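How to Oil a Butcher-Block Table (Without Making a Sticky Mess)

November 1, 2018

I have ruined exactly one tabletop in my life and I would like to save you from doing the same. Mine was a secondhand worktable I got for $50, and I was so excited about it that I poured on half a bottle of oil the first night and went to bed. By morning it felt like flypaper. I had to scrape the goo off with an old library card and start over!

So this is the slow way, and it works on kitchen counters, desks, workbenches, whatever you've got.

What you need

Food-safe mineral oil (the plain drugstore kind is fine)
Sandpaper, 120 and 200 grit (220 if your store doesn't carry 200)
Cotton rags, old T-shirts are perfect
A vacuum with a brush end
Beeswax board cream, if you want a bit more sheen

I spent $39 on all of it, and that included way more sandpaper than I needed.

Step 1. Clean it, then leave it alone

Wipe the top with warm water and a little dish soap. Don't soak it. Wring the rag out until it barely drips, then dry the wood with a towel and let it sit overnight. If there's a greasy patch, sprinkle baking soda on it, rub with half a lemon, and wipe again.

Step 2. Sand with the strips

Butcher block is made from lots of long strips glued side by side, and you want to sand in the direction they run. Start with the 120 and go over the whole top, even the parts that look fine. If you only sand the stain you'll get a pale dip that shows up the minute the oil goes on (ask me how I know). Then do it all again with the 200. Vacuum, wipe with a barely damp cloth, and wait until it's dry.

My friend Ásdís Vídalín does the edges by hand with a folded bit of paper and I've started doing it too. Just knock the sharp corner off. Sharp corners chip.

Step 3. Thin coats

Pour a puddle the size of a jar lid, spread it as far as it'll go, and then pour another. You want the wood to look damp, with no pools. Give it half an hour and wipe off everything still sitting on top - really wipe, with a clean rag, pressing hard. Do the underside as well if you can reach it. Wood that's sealed on one side only can start to cup.

Wait a day and repeat. New or very dry wood will take three or four coats.

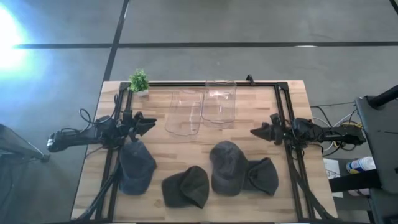

4 min read

Pale blocks like this one, with the blond and light brown strips mixed together, are the ones I like best. Oil warms them up and brings out the difference between the strips, so test a spot underneath first if you're fond of the lighter look. Mineral oil changes the color less than linseed or tung oil does.

Step 4. Wax, or don't

I rub in the board cream after the last coat, let it haze over, and buff it off. Water beads up nicely for a few weeks. If you skip it, you'll just be oiling a little more often.

Keeping it up

Once a month at first, then whenever the wood looks chalky. I do a proper sand and re-oil every April, when I can have the windows open. Wipe up spills right away, use a trivet, and don't let a wet can sit there overnight or you'll get a black ring. Light rings come out with the 200 paper and a dab of oil. Dark ones take longer, and I've got one by the sink that I've given up on.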